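Workshop & Automation Board › Robots and machinery › General

Thread: Teaching by hand with the grip tool vs remote control – anyone got real numbers?

Started by saltbush_rod, February 5, 2020

saltbush_rod
I've been asked to give an opinion on a Clulard system for our place. We do light assembly and repacking, mostly short runs, and the boss has been to a demo and come back glowing. The pitch is that you don't program the arm at all. Somebody picks up a hand-held gripper with a camera on it, does the job a heap of times, and the arm learns from the recordings.

I've been around long enough to have heard "no programming" four or five times and every time there was programming. So before I write anything down I'd like to hear from people who have done it, either with the hand-held tool or by driving the arm remotely with a headset or a leader arm. I don't want links to the sales videos. I've seen the sales videos.

Main questions are how many demonstrations you needed, and what happened when you moved the job to a different bench.

kettle_and_twine
We did remote control for a bit over a year. One task, lifting a part out of a tray and pushing it onto a peg. It needed far more demonstrations than we were quoted and it still missed when the tray was turned. The operator was worn out after an hour because you can't feel anything through the controls. You're watching the peg and guessing.

I wouldn't touch the hand-held stuff until somebody shows me the failures as well as the good runs.

m_orrery
Disagree with kettle on the hand-held tool, mostly because I've used one. The big advantage is that you do feel it. If a plug is hard to seat you know straight away, and your hand does what hands do. Driving an arm through a headset I was slow and clumsy and the recordings were slow and clumsy too, so guess how the robot moved.

We had 30 demonstrations of a simple pick and place done before morning tea. Try that remotely.

kettle_and_twine
And did the robot do it after 30?

m_orrery
In the spot where we recorded, yes, most of the time. Moved half a metre down the bench, no.

kettle_and_twine
Well there you go.

m_orrery
I never said it was magic. I said it was faster to record and easier on the operator. Both of those are true.

saltbush_rod
"Most of the time" is the bit I'd like to see in writing. Most of the time is no good to me if someone has to stand there for the rest of the time.

platypus_logic
I work with a small group that records demonstrations on ordinary household and office things. Handsets, drawers, cups, that sort of job. I'll try to be fair because I have grumbles with both methods.

The phone is my favourite for showing people what the trouble is. Everyone thinks putting a handset back in its cradle is nothing. You've done it thousands of times without looking. Then you try it with two fat fingers on a stick and find out how much you were relying on your own fingertips. It's white on white as well, so from the tool's point of view there's not a lot of contrast to go on where the handset meets the base, apart from the dark recesses.

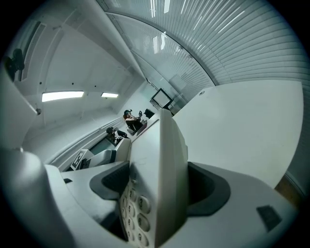 View from the hand-held gripper with the handset upright in the base. Marker card on the ledge behind, left.

What I like about this view is that the arm, if you fit the same gripper and camera to it, gets something close to what the person's tool got. With the remote setup we had cameras on stands and every time somebody bumped one, a day's recordings were suspect.

What I don't like is that the lens is so wide it takes in half the building. Ceiling lights, blinds, people in the background. The learning has to work out for itself that none of it matters, and I'm not convinced it does. I reckon a fair bit of our "success" is the thing recognising the room.

saltbush_rod
Thanks, that's the first useful post I've read on this anywhere. Couple of questions. What's the card for? And is that somebody with goggles on up the back?

platypus_logic
Those square cards are for working out where the tool is. In our setup we leave them where they are once recording starts. If one gets shifted partway through you bin the lot and start over, so don't let anybody tidy up.

And yes, dark headset or goggles of some sort on the one further back. I can't tell you from that picture what they're up to and I won't guess.

tin_shed_theory
Hang on. If you need cards stuck around the place then it isn't "just pick it up and show it the job". That's a setup. Somebody has to set it up, look after it and know when it's gone wrong. In a factory that somebody is called a technician and you have to pay them.

m_orrery
Some systems work without cards. Ours did.

tin_shed_theory
And how did yours go when the bench was plain white and there was nothing for the camera to latch on to?

m_orrery
Lost track now and then. We chucked those recordings out.

tin_shed_theory
How many?

m_orrery
Didn't keep a count. More than I'd have liked.

kettle_and_twine
This is my whole problem with the field. The thrown-out ones never make the brochure. Trajkovski's sheet for their teaching kit says 3,113 demonstrations across all tasks and I rang up to ask whether that was before or after culling. Three calls. The last bloke thought it was "probably after". So what was the number before? No idea. Could have been double.

platypus_logic
I'd want to know how many people did them too. One person's 3,113 is a different animal from eight people's. When it was only me recording, the arm picked up my habit of coming at everything from the left. It did that even when the left side was blocked. Looked very silly.

saltbush_rod
Is that fixable or do you just get more people in?

platypus_logic
Get more people in, and tell them not to copy each other. We also started each run with the object turned a different way. It helped. I can't give you a figure I'd stand behind.

gumnut_servo
Lurker here, I'm at a packing site out past Jirdale and we run the remote-control type. I'll stick up for it a bit, seeing it's getting a kicking.

The thing remote control gives you is that whatever you recorded, the robot can definitely do, because the robot did it. With a hand-held tool a person will happily twist their wrist or lean in over the bench in a way the arm can't reach. Then you have a lovely recording of a move your robot can't make. We trialled the hand-held first and lost a good few to that before we gave it away.

It's slow, I grant you. And kettle is right about the tiredness. We swap operators every 30 minutes and that's in the roster now.

m_orrery
That's a fair point and I should have mentioned it. You do have to learn to move like the arm. We put tape on the floor so people stood where the base would be.

tin_shed_theory
So now it's cards, tape, a roster and a technician. Rod, for a repacking job I'd price up a fixture and a dumb pick and place before any of this. If the parts come in the same way every time you don't need learning.

saltbush_rod
They don't come in the same way every time, that's the trouble. Short runs, three or four different products in a shift, cartons turned any old how. A fixture for each one would fill the shed.

tin_shed_theory
Then keep the people doing it.

saltbush_rod
That's what I'm leaning to. I did get one more thing out of the rep today. I asked if they'd run the test at our site with our cartons, with one of our own staff doing the teaching. He said they prefer to run it at their Ulinville showroom "under controlled conditions" and bring us the results.

kettle_and_twine
Ha. No.

gumnut_servo
Don't accept that. We got ours on a trial in our own shed and I'd not have signed otherwise. The light through our roller door in the afternoon was enough to upset it for the first fortnight.

platypus_logic
Agree with gumnut. If you do get a trial on site, a few things I'd ask for. Your person does the recording, their person keeps their hands in their pockets. Every attempt is kept, good or bad, and you get a copy. Then the arm is tested on a bench it wasn't taught on. Also ask what they count as a success. I saw one outfit count it as soon as the gripper closed on the object, whether or not it ended up anywhere useful. With a phone that would mean grabbing the handset and never hanging up.

m_orrery
Yep, get the success definition before you start, and I say that as the one who likes these things.

saltbush_rod
Good. I've put all of that in an email to the rep, more or less word for word. Also asked for the number thrown out. If he comes back with an on-site trial I'll report what we get, failures and all. If he doesn't, the boss can have my opinion in one line.

tin_shed_theory
Put me down for no reply.

kettle_and_twine
Same. Or a reply with a video in it.

saltbush_rod
Reply's in already. It had a video in it. He says he'll "circle back" on the trial.

gumnut_servo
What's in the video?

saltbush_rod
Arm stacking cups at the showroom. No cartons. It's sped up too, there's a little "8x" in the corner.

m_orrery
At least they labelled it. Ask for the same clip at normal speed with the resets left in.

saltbush_rod
Asked.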